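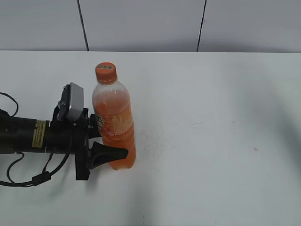
Ukero Grasp Kit: README

Ukero is a tabletop grasping kit for people who already have an arm and want it picking things up by the weekend. It bundles the Itow two-finger gripper, a wrist camera mount, the driver package and a starter set of recorded grasps. We've been running it in our own lab since November and we really like it, so these notes go into more detail than the quick-start card does.

What's in the download

driver/ talks to the gripper over USB or serial
mount/ printable files for the wrist camera bracket
grasps/ 790 recorded grasps, split into train (402) and the rest for testing
tools/ calibration, playback and a small labeling script

About the grasps

Each one is a single pick of a single object: drink bottles, jars, boxes, a few mugs. Bottles are our favorites (clear plastic, shiny labels, liquid that sloshes when you lift!) and they make up the largest group. Every folder holds the wrist camera stream, a fixed camera view, joint positions and a pass or fail mark entered by hand. A pass means the object was lifted and held for three seconds.

Getting started

1. Bolt the bracket to the gripper and plug in the camera.
2. Run tools/calibrate and follow the prompts.
3. Play back grasp 101 with nothing on the table, then again with an object in place.

Leave slack in the cables at the wrist. Ours were too tight at first and the camera plug kept working loose on long reaches.

Known issues

Playback stutters if the log folder has more than 1,000 files in it. Clear it out or point the driver at a new one.
The Soylu controller needs firmware 2 or later.
Depth on clear plastic is patchy. Color works much better, and the sample config uses color only.

License and contact

Code and data are free for research and teaching. For anything commercial, write to Ostetti through the contact form. Bug reports are very welcome, and so are new grasps, especially soft packaging.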